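Lindholm Garment Care Guide
Section 4: Colored sportswear with woven logo bands

Applies to knit and fleece tops, track pants and similar items with a stitched band or contrast piping.
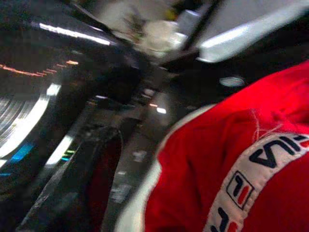 Can red and white parts of the same garment be washed together?
They can, in cold water on a short cycle, once the red cloth has passed the color test in step 2.

4.1 Before washing

1. Close all zippers and empty the pockets. Turn the garment inside out so that the band faces inward.
2. Test the color. Wet a hidden part of the inside hem, press a white cloth on it for one minute and check for dye. If dye transfers, wash the garment by hand, alone.
3. Check both edges of the band. Trim loose threads with small scissors to about 2 mm. Do not pull them.

CAUTION: A pulled thread can open the seam under the band. Repair open stitching before the garment is washed.

4.2 Washing

4. Place the garment in a Cikwood mesh bag, size M or larger. Fill the bag no more than halfway.
5. Add liquid detergent. Do not use bleach or powder with brightener.
6. Select the cold delicate cycle. Load the drum to 70 percent at most.
7. Remove the garment as soon as the cycle ends. Damp red cloth left folded against white trim may stain it.

4.3 Drying and pressing

8. Reshape the band by hand and lay the garment flat on a Drostden rack, away from direct sun.
9. Press from the inside only, on the lowest setting, with a cotton cloth between iron and fabric. Skip the band if it is printed — heat softens some inks.

NOTE: Fuzz on brushed fabric is normal in the first washes. Use a fabric comb on the plain areas and keep it clear of the stitching.

For stains on white piping, see Section 5.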